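Chapter 6
Choosing Between Grippers: Fair Trials in Simulation

By the time you reach this chapter you will have built at least one working arm model, and you may well have grown fond of it. That fondness is a lovely thing, but it makes for a poor judge, and the next few sections are meant to help you set it aside for an afternoon while you compare two grippers properly.

We'll follow a trial run by Tamer Shboul and King-fai Chang at Ridham, who had to choose between a pair of two-fingered designs they called Flanagan and Redodach. They ran 1,573 simulated grasps over the better part of September, and threw out 1,269 of them when they found the friction values for the two sets of finger pads didn't match. (If your heart sinks a little reading that, good — you'll check yours first.) The remaining grasps were enough to start a sensible conversation, though not to finish it.

One of their favourite habits, and one I'd encourage you to pick up, was to look closely at a rendered grasp before reading a single number from the log. A view toward the palm plate tells you where each finger meets the object and how the object lies across the plate. Those two things colour every measurement that follows. 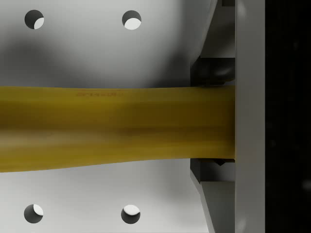
6.1 What we mean by a fair trial

A trial is fair when the gripper is the only thing that changes. The arm, the controller, the approach speed, the object's mass and its starting position all stay put. Write them down before you begin, on paper if you like, and keep the sheet beside you.

Start with the contact model. Open the settings for both grippers side by side and compare the pad friction, stiffness and damping line by line, then run the same grasp 42 times with each and save every log, including the dull ones.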